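Well, I finally made it to the open day at Drukulstead! Perrine Arnaud had been after me to come since last fall, and on Wednesday I gave in, drove over with a thermos of coffee, and ended up staying until they were stacking the chairs.

Josiane Riviere from Skorero took our group through (over 30 people, so a bit of a squeeze in the hallway). She let us try the hand-held grippers ourselves, the kind you carry around and squeeze so that a robot can learn from it later. They're heavier than I expected, and my wrists were tired after 8 minutes! The job was tidying toys on a bed, with a shoebox and a pile of small toys, and I was all thumbs. I'm pretty good with a sewing machine, so I had hopes.

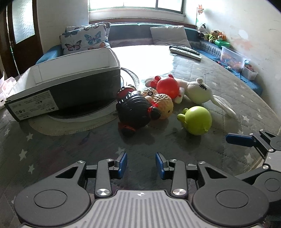
Anyway, Josiane says the trick is to slow down before you close the fingers, and by my third try I was a little less hopeless. Baptiste Royer went after me and was annoyingly smooth at it, though he does play a lot of piano. We had soup afterward with Monique Cordier, who wants to go again in November, and I've already told her I'll drive if she brings the sandwiches.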